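right, thread on the chair because three of you have asked and I can't keep typing it out in DMs

1/ chair first. tub chair, channel back, the pleated sort that looks lovely in a showroom and then spends its life collecting toast. got it from Resthorpe in the clearance bit, £200, collected it myself, nearly did my back getting it round the turn in the stairs

2/ label underneath says Arain, which I think is the fabric range and not the colour?? the colour is brown. I've been calling it biscuit. my sister calls it tea

3/ the trouble with channels – every one of them is a little gutter. crumbs, dog hair, that grey fluff that comes from nowhere. you don't see it face on. you see it at four in the afternoon when the sun comes in low and then you see ALL of it

4/ things I tried that were rubbish: lint roller (only does the tops of the ridges), sticky tape round the fingers (same, plus you look daft), hoover with the big head on (just skates over)

5/ what does work. crevice nozzle, lowest suction, top to bottom, one channel at a time. don't go side to side, you drag it all into the next one. slow. put the radio on

6/ then a soft brush. mine's an old shoe brush, clean obviously. down the grooves again and hoover again. yes twice. the second go gets a horrifying amount

7/ the bit where the back meets the seat is the worst of the lot. push the cushion down with one hand and get the nozzle right in. found a hair grip, a lentil and most of a pencil

8/ someone asked about upholstery spray. I've got the Stedura one, it's fine, smells a bit like a swimming pool for an hour. spray the CLOTH not the chair. I did the chair once and had a tide mark until June

9/ do a test patch. round the back at the bottom where it faces the wall. leave it overnight and look at it in daylight, not under the big light. I skipped this, see tide mark

10/ cloth wants to be just damp, wrung out till nothing comes. pale cloth as well, so you can see if any colour's coming off. I used a red one on the old sofa and we dont talk about that

11/ fold it in four and you get eight clean sides before you have to rinse. change side more than you think you need to. when it goes grey you're only moving the dirt about

12/ seat cushion is the easy part tbh, no pleats. start at the back, come forward, and finish over the front edge where your legs go. that edge gets more wear than the rest of the chair put together. mine had gone sort of shiny
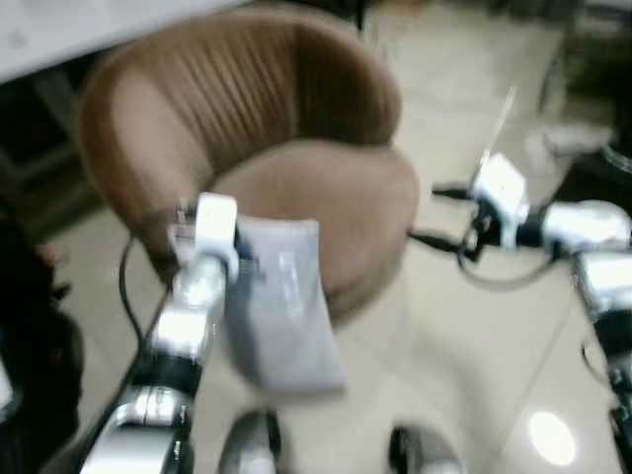 Ileven: you want to do the seat before the back or you'll be kneeling on it wet, and go with the nap, it dries patchy otherwise. learnt that on a pair of dining chairs

13/ ok fair, hadn't thought about kneeling on it. I lean over from behind but I'm tall. with the nap yes, stroke it with your hand and the way it lies flat is the way you wipe

14/ drying. window open, nobody sits on it till it feels the same all over. NOT a hairdryer, it makes the pile go stiff. I give it an afternoon

15/ do the floor last!! I always forget. you've just brushed half a loaf out of the pleats and it's all over the tiles. sweep, then a quick mop, keep the wet mop off the bottom of the chair

16/ whole job is 15 minutes if you keep on top of it. first time took me most of a morning but it had two years of me in it

17/ no I don't know if it works on velvet. no I wont be doing the curtains. someone did ask about the piping on a footstool, will have a look tonight and add it on the end here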